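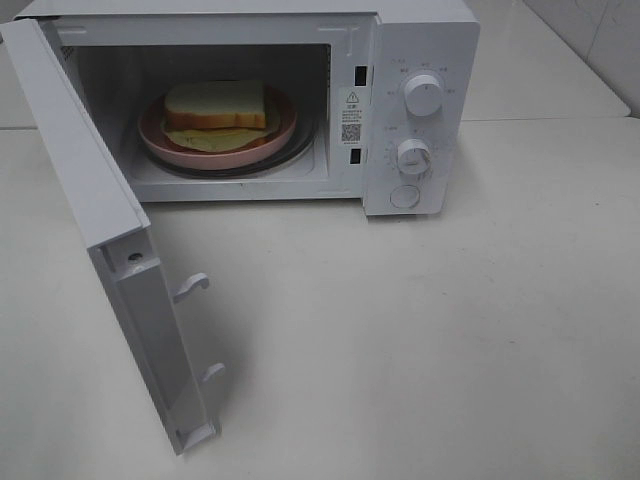
Bread and a thin yellow layer on a pink plate, microwave door open.

How to Warm a Sandwich in a Countertop Microwave
By Nusrat Lashari
Updated Tuesday, June 26, 2018

Bread goes from soft to leathery fast in a microwave. Short heating at lower power works better than one long blast. These steps suit plain sandwich bread with egg or cheese.

What you need
A microwave-safe plate with a raised rim
A paper towel
A dry cloth and a damp cloth

Step 1. Clear a spot
Put the microwave on a flat, steady table and leave enough room for the door to swing all the way open. You also want a bare patch of table next to it for the hot plate. Wipe that patch with the damp cloth, then the dry one. 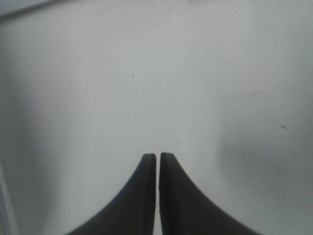
White tops show every crumb, so I go over mine twice. Old scuffs won't come out with water. A little baking soda on the cloth takes off some of the lighter marks, but don't scrub hard on a glossy finish.

Step 2. Load the plate
Lay the egg or cheese flat on the plate and set the bread on top. Keep the food inside the rim. Check that the glass turntable is seated properly – it should turn freely by hand – and center the plate on it.

Step 3. Heat
Cover loosely with the paper towel. Set the power to 300 watts, or the closest setting you have, and heat for 20 seconds. Feel the bread. If it is still cold in the middle, give it 9 seconds more and check again. Cheese gets hotter than bread, so let it stand a minute before eating.

Step 4. Take it out
Open the door fully and lift the plate with the dry cloth. Set it on the patch you cleared, well back from the edge of the table.

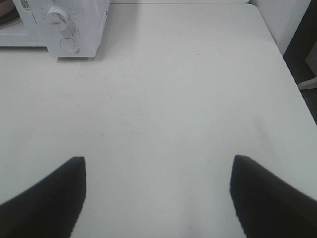 Step 5. Clean up
Leave the door open for a few minutes to let the steam out. Wipe the cavity floor and the glass tray, then the inside of the door. Egg dries hard, so do it the same day. Finish with the table.

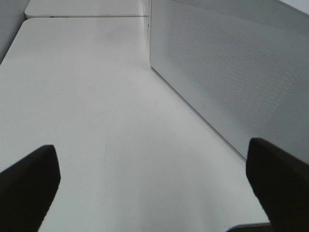
Work from the far end toward yourself and catch the crumbs in your hand. Rounded corners are easy to miss – run the cloth along the edge too. Let the top dry before you put anything back on it.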